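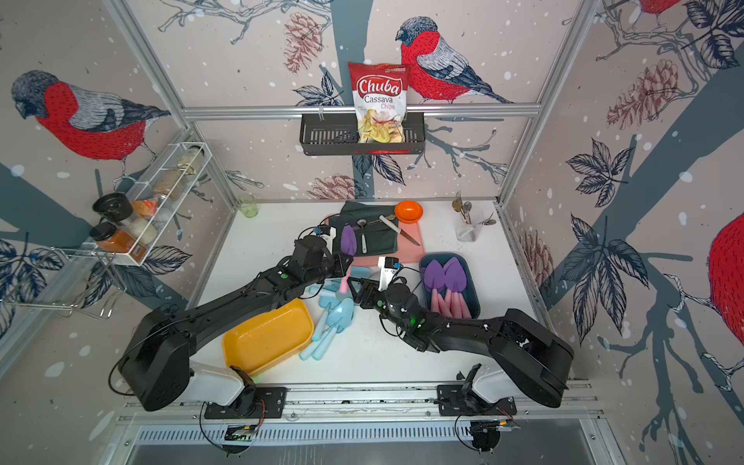
Section 4. Setting up a client food and symptom record

This section covers creating a new record in Canenow, setting the baseline, and preparing an elimination and reintroduction plan. It assumes you have already installed the program and signed in with a practitioner account. If you are using a student account, steps 6 and 7 in part 4.2 will be grayed out until a supervisor approves the record.

Last revised 3/18/22. Screens in older versions may show "Diary" where this guide says "Record."

4.1 Before you start

Have the client's intake form in front of you. You will need:

Current medications and supplements, with doses
Known allergies, including how each one was diagnosed
Usual meal times on work days and days off
Foods the client will not eat for religious, ethical or personal reasons
The main symptoms, in the client's own words

CAUTION: Do not use the reintroduction planner for any food that has caused hives, swelling, trouble breathing or fainting. Mark that food as Locked (see 4.3) and refer the client to an allergist. The planner will not stop you from scheduling a food you forgot to lock.

CAUTION: Clients who are pregnant, under 18, underweight, or who have a past or present eating disorder should not be placed on an elimination plan without medical supervision.

4.2 Creating the record

1. From the Clients page, select New Record.

2. Enter the client's name as it appears on the intake form. Accented letters are accepted. If a search for "Kneževič" returns no results, try it without the accents before you create a second record. Merging two records later is possible but slow, and comments on the older one are lost.

3. Select the baseline length. The default is 9 days. Do not shorten it for clients with digestive complaints, whose symptoms often vary between weekdays and days off.

4. Choose up to five symptoms to track. Type each one the way the client says it. "Heavy after lunch" is a perfectly good entry and will get more consistent scores than "postprandial fatigue."

5. Set the scoring scale. Zero to four is the default. Once the client has made the first entry the scale is fixed for that record.

6. Under Notifications, set the reminder times. Two per day is enough for most people.

7. Select Save and Send. The client receives a link by text message or email, depending on what you entered in Contact.

Note: The link expires after 48 hours. To send it again, open the record and select Resend. There is no need to make a new record.
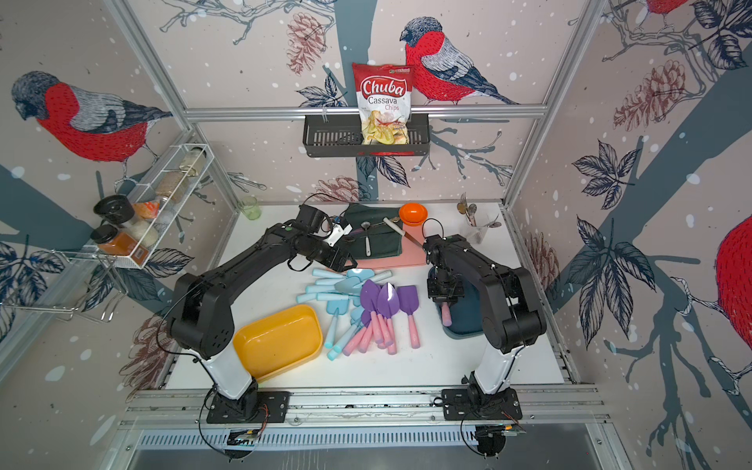 4.3 Locking foods

1. Open the record and go to the Foods tab.

2. Search for the food. The basic list holds 1,389 items, and regional lists can be added under Settings.

3. Tick Locked and pick a reason from the menu: Allergy, Celiac Disease, Medication, Client Choice, or Other. "Other" requires a comment.

4. Check the linked items. Locking wheat also locks couscous, semolina and most breads. It does not lock soy sauce, malt vinegar or oats, which have to be locked one at a time.

Note: Medication locks do not update themselves. If a client stops or changes a drug, go back and review the list by hand. Grapefruit is the one most often left locked for no current reason.

4.4 Reading the baseline

Open the Baseline tab when the period is over. Each day shows as a row, with meals on the left and symptom scores on the right. Days with fewer than two meals entered are shaded and left out of the averages.

Look at the shaded days first. If there are more than two, extend the baseline. Select Extend, enter the number of extra days, and let the client know, as the program does not send a message about this.

Do not rely on the Possible Matches panel by itself. It lists foods eaten in the six hours before a high score, and coffee will be near the top for almost everyone who drinks it.

4.5 Building the plan

1. Select New Plan, then Elimination.

2. Choose the foods to remove. We suggest no more than three food groups at a time.

3. For each food removed, enter at least one replacement the client has agreed to eat. If dairy is removed, enter a calcium source. The plan cannot be saved with this field empty.

4. Set the elimination length, then the order of reintroduction.

5. Allow three days for each food: a small portion on the first, a normal portion on the second, none on the third.

6. Print the plan or send it to the client's phone. The printed version runs to two pages and uses larger type.

CAUTION: If the client reports a strong reaction, select Pause Plan. Pausing stops the reminders but keeps all entries.

4.6 Messages you may see

201: Record saved. Nothing to do.

204: No entries found for the dates selected. Check that the client opened the link, then check the year in the date filter.

"Plan conflict": A locked food is also in the reintroduction order. Remove it from the order. Do not unlock it to clear the message.

For sharing a record with another practitioner, go to Section 5.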